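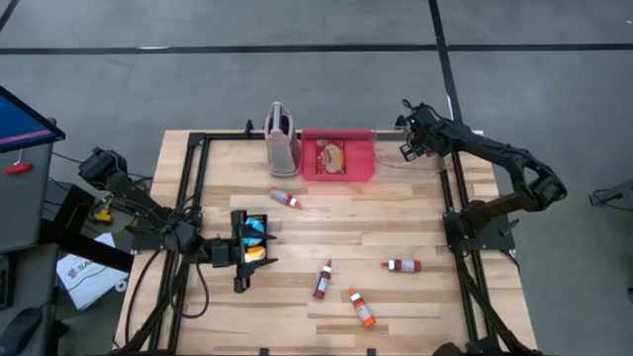
Cell 2 software check, Arkthorpe bench
Filled in by Ansel Wojcik, 10/21/26
Build: Narska planner, Oyelaran perception

1. Control loop
Both arms answer at startup. OK.
Watchdog stops motion on a lost heartbeat. OK, on the second try. On the first I had unplugged the wrong thing.
Joint speed cap set to 30 percent. It was at 900, in units the config file declines to name. Corrected.

2. Perception
Table plane refit after the last camera nudge. OK.
Bottles lying down get one label each. FAIL. Two small bottles close together come back as one long bottle with a cap at each end – a bold product idea, but the planner believes it.
Clear bin detected. Comes and goes. Open since September.

3. Planning
Left arm can hold an item while the right arm works over the table. Check that the held item is in the collision model, as well as the gripper.
Planner gives up after 20 failed samples. FAIL. Limit reads 3000, so it sulks for a long while first.
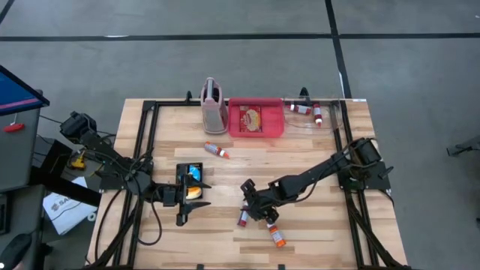

4. Tooling and logs
Log names carry the build number. OK.
Replay viewer opens without a restart. OK, to my surprise.
Grurnby dashboard shows the same state as the controller. FAIL. It says "idle" whenever it is unsure, like some people I have worked with.

Result: do not raise the speed cap until 2 and 3 are fixed. Retest both arms after the merge.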